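Cryptics before breakfast: a chat with Jeanine Vermeulen

I'll be upfront, I am rubbish at cryptic crosswords. I can do the quick one in the paper if somebody gives me the long answers, and I once finished a wordsearch on a train and felt very pleased with myself. So when I got the chance to talk to Jeanine Vermeulen, who sets cryptics for three different puzzle pages and runs the Zandivside crossword weekend every March, I was a bit nervous she'd test me. She did, of course, but we'll come to that.

We met in the hotel lounge on the Friday, a couple of hours before the first round. She had a pencil behind her ear and another one in her hand (she says she loses them constantly) and was crossing things out on a grid she'd promised to an editor by teatime.

"It's the bottom left corner," she told me. "It's always the bottom left corner. I start at the top with all my lovely words and by the time I get down there I'm left with something like a Peruvian river and two abbreviations."

I asked how she got started, expecting a story about a clever grandfather. Nope! It was a broken boiler. She was stuck at home waiting for the engineer, aged 25, with nothing in the flat to read except a book of puzzles left behind by a previous tenant. "I couldn't do a single one. I didn't even know what they were asking me. I looked up the answers at the back and they made no sense either, and I was so cross about it that I went out and bought another book."

That was the first of a great many books. She keeps her own published puzzles in a row of box files, and the last time she numbered one it was 429. She remembers the bad ones best. There was a clue for "marmalade" that she still can't talk about without putting her hands over her face, and a grid that went to print with the same answer in it twice. Letters came in for weeks.

"Obed rang me at seven in the morning," she said. Obed Akpalu is her test solver, and has been for years. "He'd been on holiday, so he hadn't seen it before it went out. He just said 'Jeanine. Fourteen down.' And put the phone down."

I wanted to know what makes a good clue, and she thought about it for ages. She likes the ones where you read it and see a little picture in your head, and the picture is completely wrong. She doesn't like clues that need you to know about cricket. She has mixed feelings about anagrams, because solvers love them and she finds them a bit like cheating. "But you need a few, or people can't get a foothold. Iddrisu says I'm mean with them. He may have a point."

Iddrisu Kpodo won the weekend last year and was back to defend his title. He wandered past while we were talking and Jeanine hid her grid under a newspaper like a schoolgirl, even though it had nothing to do with the competition.

The weekend itself has grown a lot. It takes up to 60 people now, and they do pairs as well as singles, plus a round on Saturday night where everyone writes a clue for the same word and votes on the best.
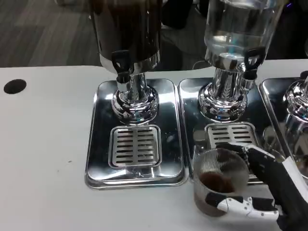
I asked whether she worries about the younger lot all doing puzzles on their phones. Not a bit, she said. Last year's pairs prize went to Araba Gyamfi and Jaruwan Rungrueang, who met on a solving forum and had never sat in the same room until the night before the final. They'd practised entirely by sending each other clues at lunchtime. "They finished in 8 minutes. I'd spent a fortnight on that puzzle! I was thrilled and I was also a bit insulted."

And then the test. She wrote it on the back of my notes: "Listen, rearranged, is quiet (6)." I stared at it. I went through every word for quiet I could think of, out loud, including several that didn't have six letters. She ate a biscuit.

"Silent," I said, eventually.

"There you are," she said. "It's an old chestnut, everyone starts with that one. Do you want a harder one?"

I said I'd better let her get on with her bottom left corner.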